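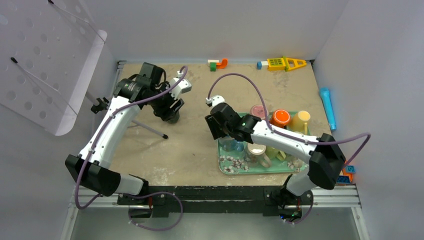
Kellell 24 Tabletop Finish Kit: review after one winter

Reviewed by Eirlys Meredith

The Kellell kit is a two-part clear coat for worktops, sold with a roller, a tray, a scraper and a pair of gloves. I bought it to recoat a kitchen counter and a workshop bench, both scratched and both previously oiled. The counter was done in February and has been in daily use since.

Preparation

The manual asks for sanding to 200 grit and a wipe with solvent. It says nothing about old oil. I stripped the counter first with a Rovetti degreaser and let it stand overnight. The bench got the solvent wipe only, as the manual directs, and the coating lifted along one corner within a month. Strip first.

Mixing

The ratio is 3 to 1 by volume. The cup supplied is marked by weight, so use your own. Working time at room temperature was shorter than the label states, and a full batch thickened in the tray before I reached the far end of the counter. Half batches solved this. Stir slowly. Bubbles that go in at this stage do not all come out.

Surface and wear

The cured film is satin and level. Pale patterned tops hide fine scratches well; a plain dark one shows every mark at the front, where plates and cups get dragged. Unglazed foot rings on mugs are the worst offenders. I rubbed one back and forth over a test panel for 2000 strokes and got a dull track that polish reduced but did not remove. An Arnardóttir hard oil panel given the same treatment wore through to bare wood.

Coffee, red wine and vinegar left no stain after a night. Turmeric did, faintly.
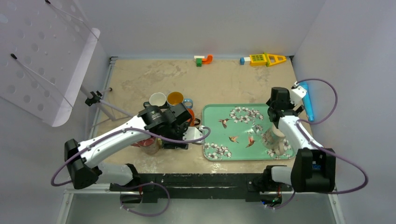 Heat

A pan straight off the burner left a white ring. A hot mug did not. The label claims heat resistance without giving a temperature, and it should give one.

Verdict

Good film, poor manual. The roller sheds and should be replaced before you start. Recommended for counters that can be stripped properly. For an oily bench, stay with oil.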